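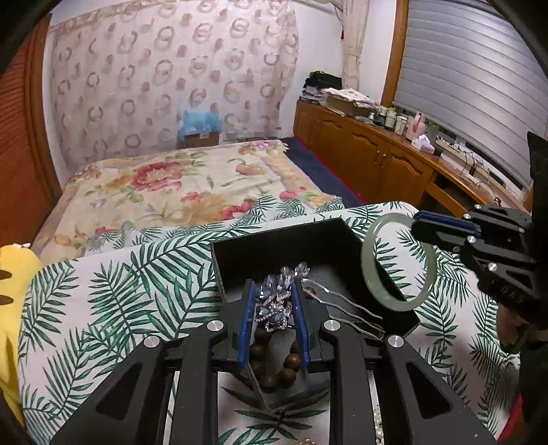

Thu 6 June
By the course team, Robot Handling 3060, Wimside

Handout 9: Notes from the Vostthorpe demonstration

What a good visit! Thanks to everyone who came along, and to the Mikex people for letting us ask so many questions. These notes are for your folders and for those of you who had the lab exam that day. Bring them to Room 206 for the next session, we'll be working from them.

The task was jewelry and an open box, handled with a pair of hand-held grippers, one for each hand. You wear no glove and there is no motor doing the squeezing for you (I know a few of you were expecting a full robot arm, and so was I the first time). The person supplies the motion, and a record of that motion is what a robot can later learn from. I love this way of working because you feel the limits of two fingers right away. Try picking up a hairpin with a pair of salad tongs tonight and you'll see what I mean.

Why jewelry? It's small, it's shiny, and hardly any two pieces behave alike. We talked on the bus about sorting objects by how they respond to a grip, and I'd like you to keep using these headings:

Rigid ring: the pale green bangle. Keeps its shape, but a smooth round rim can turn between the pads if you catch it off center.
Strand: the pearl necklaces. You hold a few beads and the rest goes where it likes.
Soft loop: the red cord bracelet. It folds, and it catches on its neighbors.
Thin wire: the two-pronged hairpin. Low and flat, so the pads have very little to close on.

Strands got the most discussion, and rightly so. With a rigid part, once you know where the pads are you know where the whole part is. With a necklace you know about the pinched beads and have to guess the rest. Two grippers help a lot here, one to take the weight and one to guide the tail.
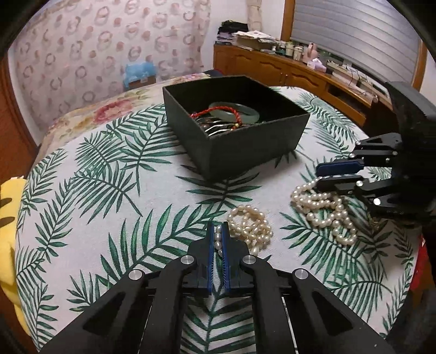 I'd have started with the pearls and left the bangle until last, one of you said on the way home, so that nothing hard is sitting on top when you need to lay a strand down. That's a lovely point and I want to hear the opposite case too. Order matters in a shared box, and the Kárason reading (section 3) has a good passage on it.

Now the bangle. Look at which way up it is held and think about what the wrist had to do to get there. A ring held upright takes up very little floor space going into a box, but it has to be tipped before you let go or it will roll.

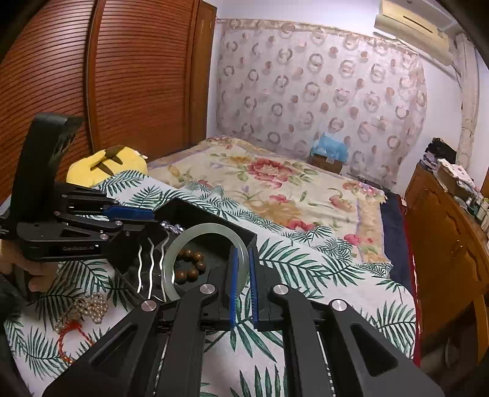
Fig. 3. Bangle held upright at the open box, with the brown bead bracelet partly framed by the ring.

For next time, pick one heading from the list and write half a page on how you would grip it, where you would let go, and what could go wrong in between. Sketches are very welcome, messy ones included! If you'd like to compare two headings instead, go ahead, and bring a real object if you have one you don't mind us dropping.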